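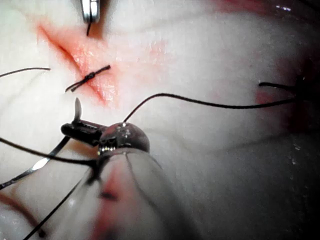 *Dradora suture pad, interrupted stitch across a diagonal incision.*

## Dradora Suture Pad

The Dradora is a soft practice pad for needle handling, knot tying and wound closure. The surface is pale and glossy and takes a stain well, so the cut line stays easy to find under magnification. It is made for instrument work and also suits hand ties.

**Supplied in the pack**

- Pad, pale finish, 4 per carton
- Layug stain, red, 30 ml dropper bottle
- Brender base tray with corner clips
- Care card

Order code: 740. Needles, suture and instruments are sold separately.

### Preparing the pad

Seat the pad in the base tray and close the clips. Moisten the surface with clean water. Cut with a fresh blade, keeping the incision short for first exercises, then run stain along the line and let it spread into the edges. Blot once. Heavy blotting dulls the surface and leaves lint in the cut.

Dark suture gives the best contrast. A curved needle passes cleanly if driven square to the surface and turned through its own arc — pushing it flat drags the upper layer and widens the hole. 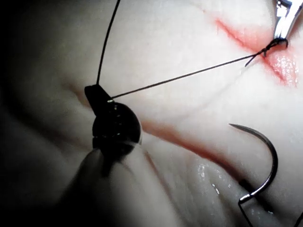 Tension is the usual fault. The pad will hold a snug knot with the edges just meeting, but a thread pulled hard before the second throw cuts into the lip of the incision. Lay each throw flat, alternate direction, and trim the tails short. Torn lips can't be repaired; start a new line at least 3 mm clear of the old one.

### Care and storage

Remove all thread and needle fragments after use. Rinse in cool water, pat dry and return the pad to its sleeve. Store flat, out of direct sun. Don't use alcohol wipes or bleach. Layug stain marks clothing and unsealed benches.

The pad also fits the older Parnitz tray, without the corner clips. 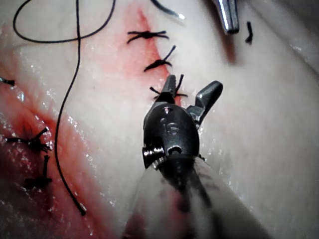 **How many incisions can I put in one pad?**

It depends on length and spacing. Short parallel cuts make the best use of the surface, and the pad can be turned over once the first face is full. Discard it when the material between cuts starts to lift.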